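Sorting out the front desk

September 19, 2022
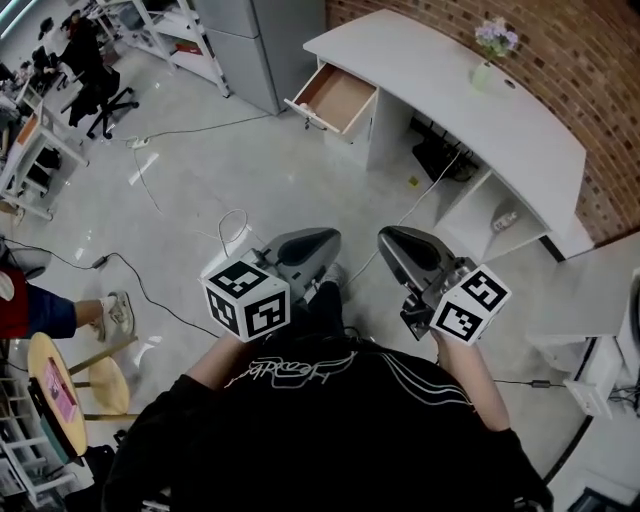 I said in my last post that I would write up the front desk once I'd made a start on it, so I've made a start and this is the write-up. It is not exciting. If you came for the allotment, that will be next time.

The desk came with the lease. It is the long curved white one that follows the brick wall, and when we took over the unit in Mosia the landlord asked if we wanted it removed. The quote to take it out was 682, which settled the matter. Despina Vrettos, who had the unit before us and ran a travel business from it, told me she had inherited it too. So it stays, and we have to work out what it is for.

We don't really have a reception. People who visit ring one of us from the car park. For a year the desk has been where the post goes, and after the post came the parcels, and after the parcels came everything that had no other home. I gave myself two afternoons to deal with it.

I began with the drawer at the left end. It is a decent drawer, with a pale wooden inside, and it pulls out a long way. Mine was full of takeaway menus, instruction booklets and keys. I put all the keys in an envelope and went round every door and cupboard with them. Four fitted something. The rest I have kept in the envelope for now, with the date on it, and if they are still there next September they are going.

The instruction booklets went into a folder, apart from the ones for things we no longer own. We still had the booklet for a Leckie kettle that died before I joined.

Then the shelves underneath. These are open white compartments, facing the side where the receptionist would sit, and they are a nuisance. They are too deep for stationery and anything small ends up on its side at the back. I bought a set of Hakatach boxes to go in them and got the size wrong by a thumb's width. I should have measured the inside and I measured the outside. They have gone back and I'm waiting for the refund.

The top was easy. I took everything off, wiped it down with warm water and a bit of washing-up liquid, and put back very little. The small glass vase with the lavender-coloured flowers stays up near the bricks. It is the one thing on that desk I have had compliments about, and I like how the flowers look next to the red.

Cables are the larger job. There is a white one running out from under the desk and across the tiles, there are black ones over by the socket panel on the white cabinet, and there is a white power strip on the floor further back. I have been stepping over them for so long that I'd stopped seeing them. Panagiotis Mitsotakis-Vlachou, who shares the unit with us, thinks we should have sockets put in along the wall and be done with it. He is probably right, but that means an electrician and a conversation with the landlord. In the meantime I have ordered floor trunking from Ollitz, the flat rubber sort. It was 73 for the length we need, delivery included. I looked at a metal one at 300 and closed the page.

A few things I've left alone on purpose. The white metal shelving next to the fridge is a mess, but it is a shared mess and I'm not going to move other people's belongings without asking. I've put a note in the kitchen drawer asking everyone to go through their own bits by the end of the month. The round wooden table and the stool are staying where they are as well. I had thought of moving them up beside the desk so that visitors had somewhere to sit — but then people would sit there, and the way through is narrow enough.

What I haven't solved is the post. I tried a tray on the desk and it filled up in a week. A friend suggested a rack on the wall with a slot for each person, but you can't easily hang a flat rack on a curved wall, and I don't want to drill into the brick. At present the plan is that letters go in the left-hand drawer now that it's empty, and parcels go to whoever they're for on the same day. We'll see.

Total time so far is one and a half afternoons. Total spend is 81, being the trunking plus a pack of labels at eight. I will post again when the trunking arrives, and if anyone knows of boxes that come in odd depths, please leave a comment.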